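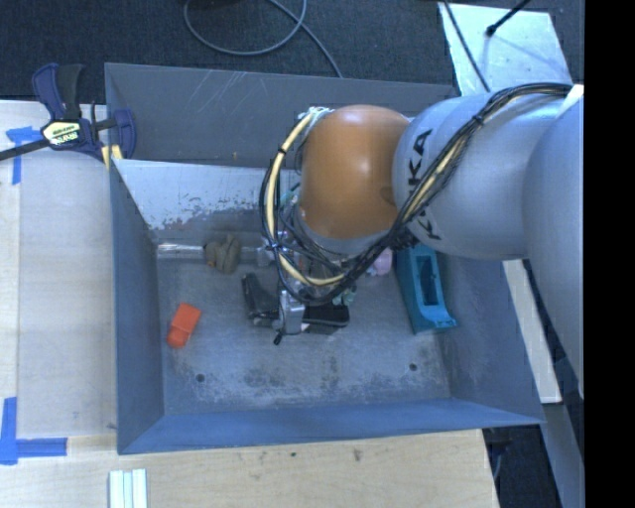

Sorting a Bin of Mixed Small Parts

Any bin that sits near a work area will collect things. Small plastic pieces, single blocks, an odd lump of something with no label. If you leave it long enough you stop looking in it at all, and then you buy a part you already have. This page covers how to clear a metal bin, sort what is in it and put the bin back in use.

The method works for bins with sloping sides as well as straight ones. Sloping sides are easier to work with, as you can slide small items up the wall instead of pinching them off the floor.

What you need

A clear table or bench near the bin
6 shallow trays or box lids
Masking tape and a marker
A soft hand brush and dustpan
Two rags, one damp and one dry
Mild dish soap
Work gloves, if the bin has rough edges

Step 1. Set up the trays

Put the trays in a row on the table before you take anything out. Label three of them with tape: Keep, Ask, Discard. Leave the others blank for now. You will name them once you know what you have.

Step 2. Take out the large and bright pieces

Start with whatever is easiest to see. Orange, red and teal plastic stands out well against gray metal, so those pieces go first. Lift each one straight up and look it over on all sides. If it has an opening or a hollow, turn it upside down over the dustpan and tap it. Screws and washers like to hide inside molded parts.

Step 3. Go around the edges

Dull colors are easy to miss. Brown and olive pieces in particular blend in with stains on a worn floor, and they tend to end up against the back wall where the floor meets the slope. Run a gloved hand slowly along all four edges. Use a flashlight if the bin is deep.

If there are holes in the floor of the bin, check underneath for anything that has dropped through.

Step 4. Sort by use

Color is tempting but it doesn't help much later on. Sort by what the piece belongs to. I had a set of Vilela drawer dividers spread across two bins for a year because the pieces were different colors and I had filed them that way.

Anything you can't identify goes in Ask. Write the date on the tape - mine currently says Thu 15 February - and show the tray to whoever else uses the space. Give them up to 10 days. After that, move what is left to Discard.

Step 5. Clean the bin

Brush out the dust, then wipe the walls and floor with the damp rag and a little soap. Dry it right away, paying attention to the corners and any seams. Scratches and scuffs are only wear and can be left alone. Where the surface is flaking, brush off the loose bits before you wipe, or they will end up on your rag and then on everything else. A small rust spot can be rubbed with a fine abrasive pad.

Don't line the bin with newspaper. It bunches up and small parts get under it.

Step 6. Put things back

Only loose items that get used often should go back in. Spread them out in a single layer so each one can be seen and picked up without moving another. Everything else goes into a closed container with a label. I use the small Warnar boxes, but any box with a tight lid will do.

If you keep a parts list, update it now. Mine is a plain notebook with 324 lines in it, and I cross items out in pencil.

How often to do it

Twice a year is enough for most bins. I do mine in February and August.

Annapurna Mathew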